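Vallham Playroom: Toy Kitchen Check
Checked by: Mawar Purba
Date: 6/21/26

1. Tabletop clean and wipeable. PASS. White, so every crime shows.

2. Screw holes in tabletop free of crumbs and clay. PASS. I used a toothpick and would like it noted.

3. Plates and bowls free of cracks. PASS. The big plate has been chewed at some point, but with conviction and no sharp edges.

4. Play fruit intact, no bite marks through the skin. COMMENT. Orange slice fine. Two pieces of fruit went in the bin in May and were mourned for 20 minutes.

5. Pot and pan handles firm. PASS. I pulled hard. So do they.

6. Spatula not being used as a sword. FAIL, ongoing.

7. Plate and small blue bowl on the table with the orange slice near the plate. PASS.

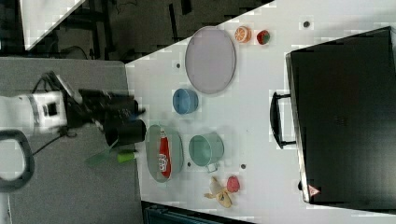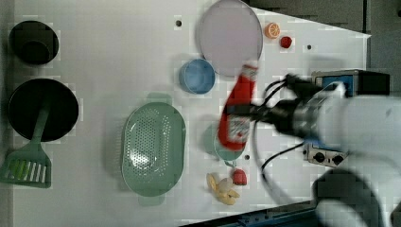
8. Storage bin lid closes without trapping fingers. FAIL. Replacement ordered from Kerholm. Please stop sitting on the old one.

9. Anything small enough to swallow removed. PASS. Check again after the 2 o'clock group.

Recent checklists
Dress-up corner, hooks and hangers
Pelupessy Room: soft mats
Ditetti train table
Book nook shelving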